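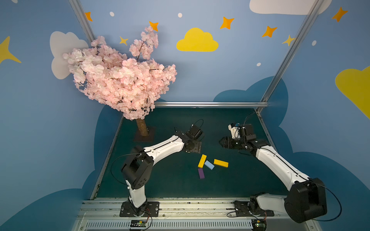

Bench 3, teal top, four small blocks near the middle.

29 Nov 2020

Glue line trials, continued from the July batch. Opened the second tub of hide glue from Plulten and soaked 200 g overnight in cold water. Good even swell, no dry grains at the bottom. Warmed it in the small pot and thinned until it ran off the brush in a string.

Lap joints in beech, end clamped, left in the store at Wiltesley. Pulled two this afternoon:

Joint A, old tub: failed at 2,041 N, mostly in the glue
Joint B, new tub: failed at 3,908 N, wood torn along half the face

Big gap. Manju thinks the old tub was overheated at some point and I agree, it smelled wrong when we opened it. Jong-dae wants the load cell checked against the one at Lendberg before we believe B. Fair enough. He will take it over with the van.

Surface prep was the same for both, toothing plane then a brush down. Room was cold, around 3 degrees less than in July, so the gel time isn't comparable with the earlier sheet.

To do: label the old tub NOT FOR JOINTS. Ask Pushpa for more beech offcuts, quarter sawn if she has it. Repeat A and B with four joints each. Clamp pads still need waxing.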